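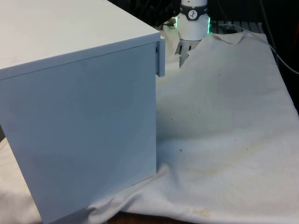
Small drawer cabinet, top drawer won't stay shut
Storage & Workbenches > Repairs
Thread #1774

edet_bench
I have a four-drawer desktop cabinet, sold as the Jultell when I bought it secondhand. It sits on a cloth on a work table. The top drawer rolls out again by a finger's width after I close it. The other three stay put. I've had all the drawers out and wiped the runners, no change. Anyone dealt with this before I start bending things?

oldhinge
Check that it's level first. Cabinets standing on bunched-up cloth are never level. Pull the cloth flat or get it out from under the cabinet and try again.

pikine_parts
Agree with oldhinge. Also look in thread #1773, same complaint on a different cabinet, and the cause was a lean of a few degrees.

edet_bench
I don't buy the level theory. If it was the lean, all four would roll out.

oldhinge
Only if all four have the same weight in them and the same wear. The top drawer gets opened most. Put 100 sheets of paper in it and see if it behaves differently.

sudenska77
I had the same thing and it was the stop at the back of the runner. There's a little bump the drawer has to ride over and it wears down. Leveling did nothing for mine. I'd go in this order:

1. Close all four drawers and look at the cabinet from the front. Check the gaps between the drawer fronts and see if the body leans to one side.

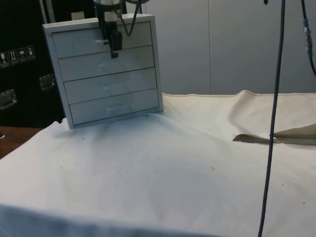
2. Take out the top drawer and the one under it and swap them. If the problem moves with the drawer, it's the drawer. If it stays in the top slot, it's the runner.

3. If it's the runner, feel for the bump at the back with your finger and compare it to the slot below.

4. A strip of felt tape on the last 7 mm of the runner is enough to hold it. Don't use foam, it packs down.

pikine_parts
Step 2 only works if the drawers are the same height. On some of these the top one is shallower.

sudenska77
Fair point. Measure first.

edet_bench
They're the same height, I measured. Will swap them tonight. For anyone who wants to know how these go together at the corner, the drawer front is a separate piece that joins onto the side wall. 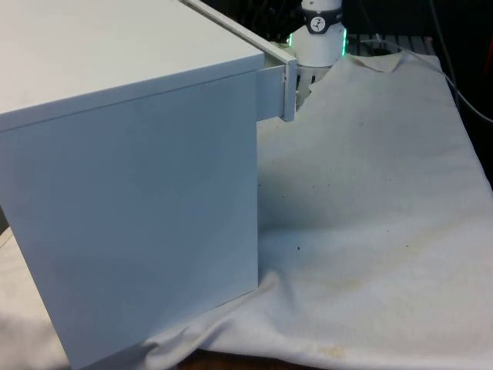
Drawer partly open, corner joint at the near end of the front

oldhinge
That front hangs a little lower than the side wall. Is it loose? If the joint has slipped, the front could be catching before the drawer is all the way in.

edet_bench
No play in it when I pull on it. I think it's made that way.

oldhinge
Maybe. I'd still put a square on it.

edet_bench
Swapped them. The problem stayed in the top slot, so it's the runner. Felt tape is on and it holds for now. I also pulled the cloth flatter – made no difference that I could tell.

oldhinge
Give it a month with the drawer full and then tell me it's not the lean.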